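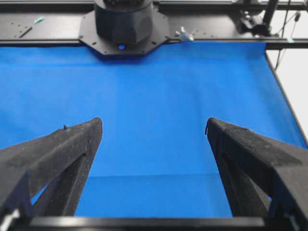
The Blue That Came Back to Olulden

By Tymofii Zinchenko

When I came to Olulden the first time, I was looking for a bus to another town. The bus did not come, and I spent the afternoon in the shop of Blažena Vrabec, who sells cloth by the metre and does not like to be hurried. On the shelf behind her were eleven blues. I asked for "the blue one" and she looked at me for a long moment.

"For what?" she said.

It is still her first question to every customer. Blue for a work apron must hide oil. Blue for a curtain has to stand many summers of sun. Blue for a child can be any blue, because the child will be bigger next year.

The Vrabec family has been dyeing here for three generations. Her grandfather started with woad, which grew behind the house and smelled so bad in the vat that the neighbours asked him to move it to the river. He moved it 40 metres and said this was the river. Later came the powder dyes, and the woad field became a car park. Blažena remembers the last harvest, though she was small and mostly remembers the wasps.

Today the dye house has five workers. The youngest, Anežka Pešek, studied chemistry and keeps the recipe book, where each shade has a number and no name. The most sold is 1331, a strong middle blue ordered for tablecloths and workwear. Number 1734 is darker and needs two baths. "People think dark is only more of the same," she told me, and showed me a strip where somebody had believed this. It was purple at one end.

The trouble in a plain colour is that it has no pattern to help you. On a printed flower, a small mark is lost among the leaves. On a plain blue cloth the eye goes directly to it. So the cloth is pulled over a long table by the north window, and two persons walk along it, one on each side, without talking. They do this in the morning only. After lunch, Anežka says, everybody sees spots.

Last November the house finished its largest order, 3175 metres for Farivia, a company that makes seat covers for ferries. Valentina Quiroga, who buys for them, came by train to see the first roll. She had brought a piece of old seat in her handbag, and she carried it out to the yard, then under the lamp, then into the toilet, where the light is yellow like on a ship at night. In the toilet it did not match. They began again with a little less red, and she stayed two more days.

I bought three metres of 1331 for myself. My kitchen curtain is made from it now, and one side is longer than the other.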